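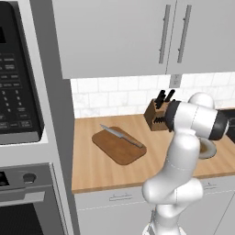

Can a Robot Clean Up the Kitchen Yet?

Short answer: parts of it, slowly.

Putting a knife back in a knife block seems like one job. For a robot arm it is a list of smaller jobs. The arm has to find the knife, tell the handle from the blade, close its gripper on the handle, lift, turn the knife point down, and line it up with a slot only a little wider than the blade. A small error at the start gets bigger by the end. If the knife slips in the gripper, the last step fails.

Why practice in a computer?

Many robots learn first in a simulation. A simulation is a kitchen made of numbers: the counter, the cutting board and the knife are all shapes the computer draws and moves. A dropped knife in a simulation hurts no one. The computer can also put everything back in place in an instant and start over.

At the Festanari lab, a program called Wenamix ran the knife job 400 times in a simulated kitchen in February. Between tries it moved the board and changed the angle of the knife. A robot that has seen the knife in only one spot may reach for that spot even when the knife is somewhere else.

What is hard about a real kitchen?

Real things bend, slide and stick. A simulation has to guess how slippery a handle is, and the guess is never exact. Light changes too. Shiny metal can confuse a camera - a bright spot on a blade may look like an edge.

What about stores and factories?

Machines do better where things stay the same. At the Udow warehouse, 2 arms move boxes from a belt to a shelf. The boxes come in 4 sizes and always arrive in the same place. A home has hundreds of different objects, and people leave them anywhere.

So who puts the knives away?

For now, a grown-up does.

Words to know

Gripper: the part of a robot arm that holds things.
Joint: a place where the arm can bend or turn.
Simulation: a computer copy of a place or a job.

Updated 2023-06-08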